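Sirby Shared Workspace – Hygiene Supplies FAQ

Questions on the toothbrush kits, the wipes and the restocking table. For door codes and room bookings see the Radeck building page.

What is in an overnight kit?
One packaged toothbrush, one travel toothpaste and a paper cup. Kits are free to anyone on a late booking (after 20:00) and are limited to one per person per night. Razors, combs and mouthwash are not supplied.

Where are kits issued?
From the cabinet next to the Radeck stairwell, second shelf. The restocking table is for sorting and packing. Items on it have not been counted in yet, so please do not take them from there.

How should toothbrushes be stored?
Upright in the clear holder, in their packaging, with the wipes canister kept on the same table. Do not mix loose pens, cable ties or cutlery into the holder. A brush with no room in the holder can lie flat on the table as long as its bag is closed.

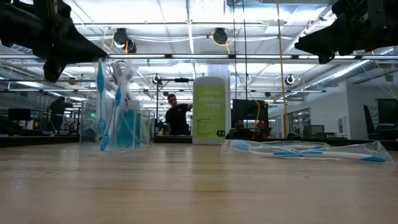
Clear holder with packaged toothbrushes, and the disinfecting wipes.

Can the holder go in the dishwasher?
No. Wash it by hand in lukewarm water with a small amount of dish soap, rinse, and leave it upside down on a rack until dry. Dishwasher heat clouds clear plastic. Alcohol sprays can cause fine cracks at the corners and should not be used on it either.

How often is the holder washed?
Every Wednesday, before the delivery is unpacked. If toothpaste or soap has leaked into it, wash it the same day and throw out any brush whose wrapper has been soaked through.

Which surfaces can be cleaned with the wipes?
Tabletops, shelf fronts, cabinet handles and the outside of bottles. The wipes are not for hands, screens, dishes or anything that goes in the mouth. If a wipe has touched the bristles of an unwrapped brush, discard the brush.

How long does the table need to stay wet?
Follow the contact time printed on the canister in use, which may change with the supplier. If the surface dries early, use a second wipe. Wait until the wood is fully dry before putting packaged items back – trapped moisture leaves pale rings in the finish.

Can used wipes be flushed?
No. The canister carries a "Do Not Flush" symbol near the bottom of the label, and the Radeck drains are narrow. Put used wipes in the lidded bin. The same applies to paper towels and toothbrush wrappers.

What is the clear divided tray for?
Small items that tip over in the holder: toothpaste, caps, spare labels. Keep one type of item to a compartment. The tray stays on the table with the pump bottle and the wipes, and is emptied before the table is wiped down. 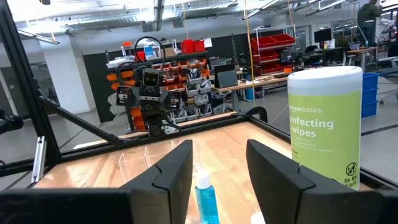
Who refills the pump bottles?
Sultach, on the monthly supply visit. Between visits, bottles can be topped up from the 5-liter container under the sink. Do not combine two different products in one bottle. Rinse the pump by working it in clean water until no foam comes out.

How are toothbrushes packed for the other sites?
In clear bags, 20 brushes to a bag for Joshi and 30 for Sultach. Smaller quantities go out on request. The procedure is the same for any bag size:

1. Wipe the table and let it dry.

2. Lay the brushes out on the bare wood with space between them. Check each wrapper for splits and open seams, and set aside any that fail.

3. Fill the bag with all handles pointing the same way where possible. Small items may share the bag if they are sealed. Brushes still to be checked stay on the table until the bag has been dealt with. 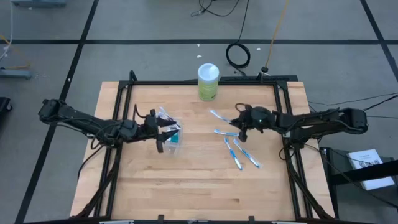 4. Press out the excess air, close the bag and write the quantity and the site on the label.

5. Enter the quantity on the stock sheet. Use the count from the bag, not the count from the delivery note.

What happens to brushes with damaged wrappers?
They are not issued. Put them in the box marked CLEANING and use them for grout, keyboards and sink fittings.

What is the reorder level?
70 toothbrushes across all sites. Wipes are reordered when the last unopened canister is started. Allow 22 working days for delivery in April, when the supplier closes for inventory.

The wipes have dried out. Can water be added?
No. Water dilutes the solution and the wipes will no longer disinfect. Discard the contents and open a new canister. Check that the lid clicks shut after each use.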